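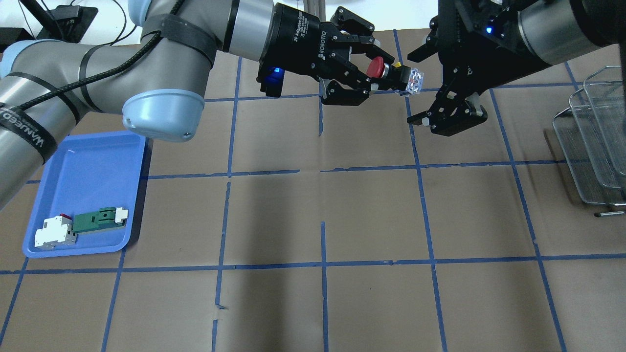
工作台小窍门 › 学生社团与竞赛 › 双臂装配

别人教的窍门，我们试过之后还剩几条

更新于3月13日 星期一

先说清楚，我对“窍门”这种东西一向不太信。机器人社的共享文件夹里有一份历年传下来的经验汇总，名字叫《必看》，里面一半的条目互相打架，另一半写的人自己大概也没试过。比如“台面一定要用深色”，往下翻两页又是“台面千万别用深色”。两条都带感叹号。

去年11月我们开始做一个双臂的小零件分拣和递接，项目名叫Prison，因为台面上贴满了格子，有人看了一眼说像牢房，后来就改不掉了，报名表上也是这么写的。参加的是Skedus校际赛的装配组。从那时起，我把《必看》里跟台面、托盘、走线、夹爪有关的条目拿出来一条一条对，能用的留下，没用的划掉。下面是目前的结果。家里有个小工作台、不碰机器人的人，前半部分大概也用得上。

铺纸

汇总里说牛皮纸“便宜、哑光、随便铺”。便宜是真的，哑光也大致是真的，随便铺不行。

纸要选厚一点的。我们用过80克的，手一压就起皱，换过更厚的以后好一些，皱还是会有，只是慢一点。指望一张纸铺一个学期的人，可以现在就放弃这个想法。

铺之前把纸反着卷一晚上，卷边会老实很多。这一条我原来以为是玄学，试下来确实有用，所以留着。

用喷胶把纸整面粘在台上的建议，请直接无视。换纸那天你会花整个下午刮胶，刮完台面还是黏的，螺丝掉上去都懒得滚。四边压住，中间让它浮着就可以了。底座安装板旁边的纸先裁好口再铺，别等铺完了拿刀在板边上划，刀尖会滑。

有破口不用急着换。小裂缝我们用透明胶从背面补，补完摸上去有一点硬，夹爪从上面过没有影响。正面补会反光，相机一看见反光就开始胡说八道，这件事我们调了两个晚上才想到是胶带。

贴格子

蓝色美纹纸胶带，手贴。《必看》里写“必须用激光水平仪对齐，误差不得超过一毫米”，写得像工程验收。我持保留态度。

格子是给人看的。排练的时候有人喊一声“放到第二行靠左那格”，大家都知道是哪儿，它的任务就完成了。标定走标定的流程，用标定板，跟胶带没有关系。要是你的程序真的拿胶带线当坐标，那问题比线歪严重得多。

所以我们的线有弯的，有的地方还断了一截，一直没人重贴。弯一点就弯一点。真正值得花力气的是这几件小事：

胶带别拉紧了贴，拉紧的胶带过几天会自己往回缩，把纸也带皱。
先贴长的方向，再贴短的方向。
交叉的地方压一压，用指甲就行，别用尺子边刮。
撕的时候贴着纸面慢慢往后拉，往上一揪，纸皮就跟着起来了。

还有人建议每格写编号。我们写过，马克笔写的，后来检测模型把数字“7”认成了零件，认得还挺自信。换纸以后就不写了。

托盘

托盘用蓝色塑料的，带一圈高起来的边，浅的那种。买的时候网上的说法是“蓝底对比度最好，识别率大幅提升”。大幅是多少，没有一家店写。我们自己比过，蓝底放红帽按钮、绿色的小件和白色外壳的模块都还算清楚，换成白托盘，白色模块就基本没了。就这么点结论，离“大幅提升”还差得远，但够我们用。

蓝托盘的毛病是亮面反光。《必看》建议用砂纸打磨，我磨过一个，磨出来一片一片的，深浅不匀，比反光还难处理。现在的做法是把灯往旁边挪，把托盘稍微转一个角度。难看，能用。

托盘要不要固定？汇总里两派都有。用双面胶粘死的那一派说这样位置不变，可重复。我的看法是，比赛现场的托盘是裁判放的，裁判的手没有可重复性。平时练习就该让它动一动，斜一点，偏一点，不然练出来的东西换个桌子就完。唯一要注意的是夹爪碰到边的时候托盘会跟着跑，在底下垫一小块防滑垫就可以，厨房抽屉里垫碗的那种，剪一块下来。

零件在托盘里不要贴边放。指头要下到零件两侧，靠边的那一侧就没地方去了。这条没人反对过，可每次摆料还是有人把东西推到最边上，觉得整齐。

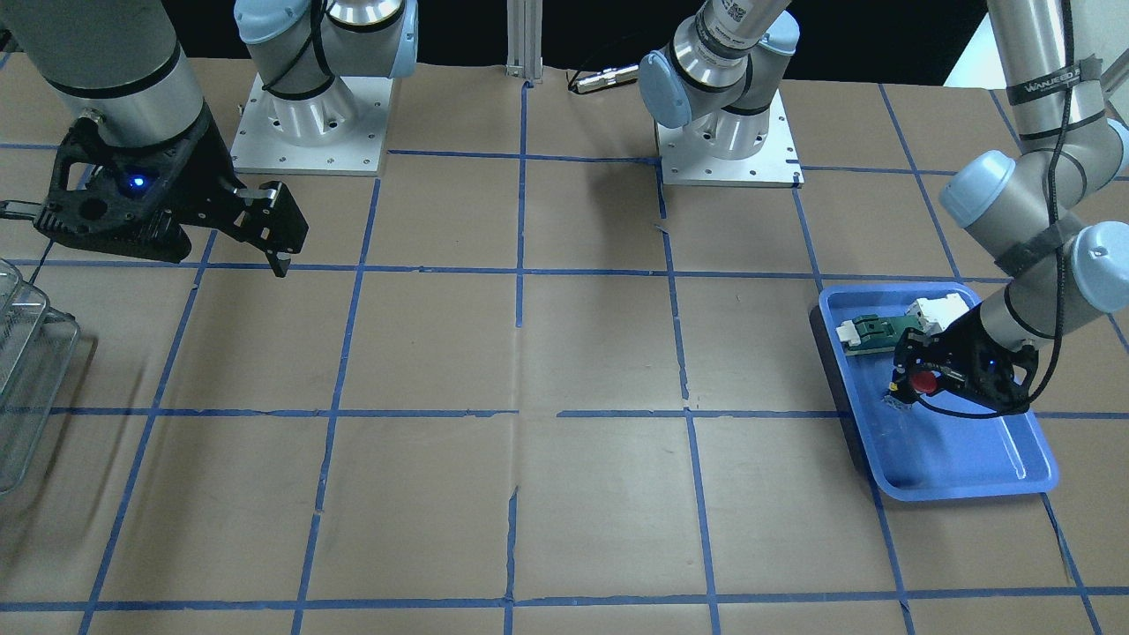 走线也是一笔糊涂账。流行的说法是“所有线都要绑紧”，我见过最认真的一组，扎带一个挨一个，绑得像香肠，第一次跑到关节大角度就把接头拽松了。线在关节处要留弯，弯的大小自己转一遍关节就知道，不用查公式。固定带绑在直的那一段臂上，不要绑在关节帽旁边。

扎带和魔术贴绑带，我选绑带。扎带便宜，可每改一次线就得剪一次，剪刀离线那么近，早晚有人剪错。绑带贵一点，能反复拆。黑胶布也行，夏天会流胶，沾手，要用就用好一点的。

绑带上印的字朝哪边没有任何讲究。写出来是因为《必看》里真有一条说字要朝外，“便于识别”，识别什么没有交代。

桌子后沿容易堆线。不用的接头收起来，或者至少别躺在纸上，臂扫过去会钩住。我们有一阵子以为某个动作轨迹有抖动，查滤波查了很久，后来发现是一根线每次走到那里就被绷一下。现在流程里多了一步：通电之前用手把每根线从头摸到尾。很土，花不了多少时间，也比看日志靠谱。

两只手之间递东西

这部分是Prison里最麻烦的，也是网上窍门最不靠谱的部分。搜“双臂递接”，出来的多半是演示视频，一次成功，配音乐，底下写“只需三步”。三步大概是拍摄、剪掉失败的、上传。

说几条我们自己踩出来的。

递的一方夹哪里，取决于接的一方要夹哪里。听着像废话，可是写程序的时候大家都先把抓取做漂亮了再想后面，结果夹在最好夹的位置，另一只手来了没处下手。带红帽的按钮就是典型，帽子圆圆的很好找，夹住以后后面那一截要给另一只手留出来，所以抓的时候就得想好留哪头。

接的一方先张开再靠近，张开的幅度往大了给。有人为了省时间边走边张，省下来的时间不够捡零件的。

接稳了再松。怎么算接稳，看夹爪的反馈值，不要写一个固定的等待时间然后祈祷。《必看》里那条“等两秒一般就好”，我建议写的人自己来捡两个小时零件。

递接的位置放高一点，离托盘远一点。掉下来掉在纸上，声音闷，零件也不容易坏。掉进托盘里会把其他东西砸乱，后面的识别全要重来。

不要追求一步到位的姿态。先让两只手在空中各自停一下，再慢慢合过去。好看的连续动作留给演示那天，如果那天你还敢的话。

说到成功率，顺便泼一点冷水。我们的记录表到现在有3287次尝试，从头记到尾，失败的也写。有别的队在交流群里说自己“基本百分之百”，一问，连续跑了30次，同一个零件，同一个位置。30次里没失败，说明那个位置没问题，别的说明不了什么。记录表没什么花样，一行一次，写零件、位置、结果，失败的多写几个字的原因。最有用的就是那几个字。写“失败”等于没写，写“指尖先碰到托盘边”第二天就知道改哪里。

夹爪指头

指尖要不要加软垫？网上一致说要，一致到我有点怀疑。试下来，夹光滑的小塑料件，有垫确实稳一些。夹很薄的东西，垫子一压就变形，零件会歪着被夹起来，递过去的时候角度全错。所以看零件。别因为大家都贴就贴。

Plerell卖一种成套的防滑指垫，说明书上说“适配所有两指夹爪”。我对“所有”这个词过敏。社里买过一套，尺寸要自己裁，背胶在第二周开始翘边。能用，价钱不合理，自行车内胎剪下来的效果差不太多。Plerell的人如果看到这里，欢迎寄一套新的来打我的脸。

垫子脏了用酒精擦，等干透再开机。擦完马上夹，零件会滑，很多人因此得出“软垫没用”的结论。

夹紧力从小往大调。反过来调的，一般在调到合适之前就已经捏坏了一个。

旁边的那张台

主台面人人都收拾，旁边放示教器的那一张没人管。它才是出事的地方。

示教器放在伸手能拍到急停的位置，前面不准放杯子、书包、卷子。如果两个示教器摆在一起，标清楚哪个对应哪只臂，标在外壳上，用看得见的颜色。我们起初觉得外形一样也分得清，后来有人拿着右边的示教器，盯着左边的臂，按了半天说没反应。右边的臂反应挺大的。
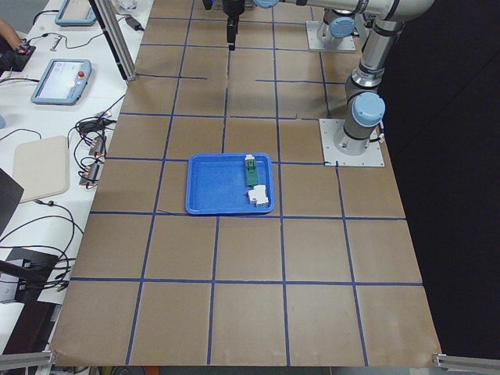 贴好格子的牛皮纸台面，蓝色托盘里放着两个小零件；左侧是放示教器和线缆的边台

边台上的线我们没收拾好，老实承认。买过理线槽，买过绕线管，都在柜子里。线盘在台上是因为随时要拔插，收进槽里以后每次拔插都要拆盖子，拆了三天就没人盖回去了。凡是需要每天多做一个动作的收纳方案，在学生社团里寿命不超过一周，这是我唯一愿意打包票的规律。现在的底线是：线可以乱，但不能垂到走道上，也不能越过边台跑到牛皮纸上。

小配件和接头不要放在靠主台面的那一侧。袖子一带就过去了。

装零件的筐子，网筐比塑料盒好，看得见里面有什么，灰也不积。缺点是细脚的零件会卡在网眼里，底下垫一张硬纸板。别放在臂能扫到的地方，这句话我每学期说一遍。

钱

我们这一季的耗材预算是3000元，纸、胶带、托盘、绑带、指垫、备用零件都在里面。看着不少，备用零件一项就能吃掉大半。省钱的办法我只认一个：零件在校外的Qiu五金店按散件买，别买竞赛套装。套装里总有一半用不上，剩下的一半又不够。胶带反而不要省，便宜的蓝胶带撕下来会留胶，而且颜色深浅差得离谱，同一卷里头尾都不一样。

托盘多买两个，同一批的。隔几个月再去买，颜色就对不上了，阈值又得重调。

还没定论的

灯光。有人坚持要加补光灯，有人坚持拉上窗帘就够。两边都拿得出自己那天成功的例子。臂的影子落在格子上的问题，哪种办法都没解决，目前靠训练数据里多放一些有影子的。

黑背景布。据说能让相机少受干扰，我们挂了，没有认真对比过，所以不推荐也不反对。等有空做一轮对比再写，哪天有空不知道。

每次排练前换新纸。隔壁学校这么干，说视觉上“干净”。我问他们旧纸上失败了多少次，没有记录。先放在这里，等谁拿数据来。

《必看》里其余的条目，凡是没在这页出现的，要么我还没试，要么试了不值得写。想补充的请带上记录表。

相关页面：竞赛箱怎么装 / 美纹纸胶带去残胶 / 小零件盒标签 / Skedus装配组往年题目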